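Milk quota vote in Wernen
Dairy policy board, January 2026

hofkante_3
The Groen cooperative wants a delivery cap of 4000 liters per week for small farms. I milk 194 cows, so for me it changes nothing, but my neighbors in Etirau are worried.

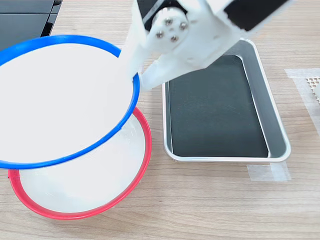
They already signed contracts with the Flirkach dairy until August, and the cap would start before that.

paleclover
I do not agree that it is only bad. Without a cap the price falls again, and small farms suffer first.

hofkante_3
Then the cap should begin with the large ones. Mine too.

silo1688
Has anyone read the draft? Old contracts are excluded on page 3.

paleclover
Only if the dairy confirms it in writing. Flirkach did not answer me yet.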